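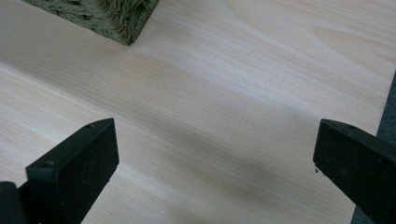

Grain is the pattern of lines you see on a piece of wood. The lines come from the way a tree grows. Each year a tree adds a new layer of wood just under its bark, and the layers are stacked one around the other like sleeves. On the pale board, most of the lines are straight and close together, but toward the upper right they spread apart and bend into long curves. Both patterns can come from the same kind of tree. The difference is mainly in how the saw passed through the layers.

## Light wood and dark wood

In places with cold winters, a tree grows quickly in spring. The wood it makes then has wide cells with thin walls, and it is usually light in color. Later in the summer, growth slows down. The cells become narrower, the walls become thicker, and the wood looks darker. In winter the tree stops adding wood. One light band plus one dark band is one **growth ring**.

If you look at the end of a log, the rings are nearly round. They are seldom perfect circles, as a tree on a hill or in strong wind grows more on one side than the other. A spruce log kept at the Brundenach sawmill has 147 rings, so the tree was at least 147 years old when it was cut. "At least" is needed there. The log was taken from partway up the trunk, and the first few years of growth are found only near the ground.

## Cutting through the rings

Think of a rolled-up sheet of modeling clay with two colors in it. Slice it across the end and you get a spiral. Slice it the long way, through the middle, and you get stripes. Slice it the long way near the outside and the stripes become wider, because the knife is passing along the layers instead of across them.

Wood behaves the same way.

- **End grain** is what you see when the log is cut straight across: rings, or parts of rings.
- **Quarter-sawn** boards are cut so that the rings stand nearly upright in the board. The lines on the face are straight and close.
- **Flat-sawn** boards are cut so that the rings lie nearly level in the board. The face shows arches, one inside the next. Woodworkers call these **cathedrals**, after tall pointed windows.

One board can have both. Often the arches are in the middle of the face and the straight lines are toward the sides, where the saw met the rings at a steeper angle.

## Solid, veneer, or printed

A table that looks like wood may be built in one of several ways. Solid wood is wood all the way through. Veneer is a very thin sheet of real wood glued to a cheaper board. Laminate is made of layers of paper and resin pressed together, and the top paper may carry a printed picture of grain.

Maarten Hoekstra, who builds tables at Bosman, starts with the edge. "In solid wood, a line that reaches the end of the top should carry on down the end," he says. "If it stops dead, I look for a glue line." He also looks for repeats. A tree never makes the same mark twice in exactly the same shape, but a printing roller does so every time it goes around.

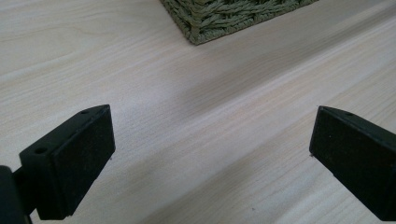
It can still be hard to tell from above. A good veneer has real grain, so every test for real grain will give the answer "yes." Good printing can fool the eye as well – the edge remains the best place to look. Do not scratch a table to find out.

Solid wood has one habit the others mostly lack. It swells a little in damp air and shrinks a little in dry air, and it does this much more across the grain than along it. A wide solid top therefore has to be attached so that it can move. If it is screwed down too tightly, it may crack in a dry winter. Veneer over a stable board moves less.

## Patterns that people make

Wood grain is made by growth. Other patterns in a room are made by hand or by machine, and they have their own words.

The surface of a shaggy rug is called **pile**. Pile is made of yarn ends that stick up from a flat backing. When the yarn is long, it cannot stand upright under its own weight, so it flops over in different directions. Light bounces off each strand at a different angle, and that is why a long-pile rug in a single color can look lighter in some places than in others.

A **braid** is made by crossing strands over and under each other in a set order. Each strand presses on its neighbors, and the pressing makes friction, which keeps the braid from sliding apart. Braided cord can be used to make a basket. A handle slot in the side of a basket is a gap with cord above and below it, and the part above has to carry the load when the basket is lifted.
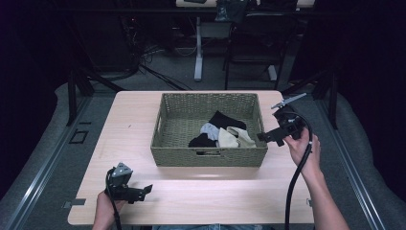 *Braid and cloth: an olive-green woven basket with clothes inside. The oblong opening in the front wall is a handle slot.*

Cloth is usually woven or knitted. In **woven** cloth, two sets of threads cross at right angles. The threads that run the long way are the **warp**, and the ones that go across are the **weft**. A plain dish towel made by the Volo mill has 692 warp threads, side by side. In **knitted** cloth, yarn is formed into loops, and each loop passes through another. Loops can change shape when pulled, so most T-shirts, which are knitted, stretch easily.

## Try it: make a grain rubbing

You will need thin paper, a soft pencil or crayon, some tape, and a piece of unfinished wood. Ask before you use a piece of furniture.

1. Brush any dust off the wood.
2. Tape the paper flat over it.
3. Hold the pencil low, so that the side of the lead touches the paper.
4. Rub lightly in one direction, across the lines.
5. Write on the paper what the wood came from, if you know.

Rubbings work best on rough wood. A smooth tabletop gives only a gray patch. Try a rubbing of a basket next, and compare the two sheets: the lines of the wood run on past the edge of the paper, and the braid repeats.

*Text: Gavin Morrison*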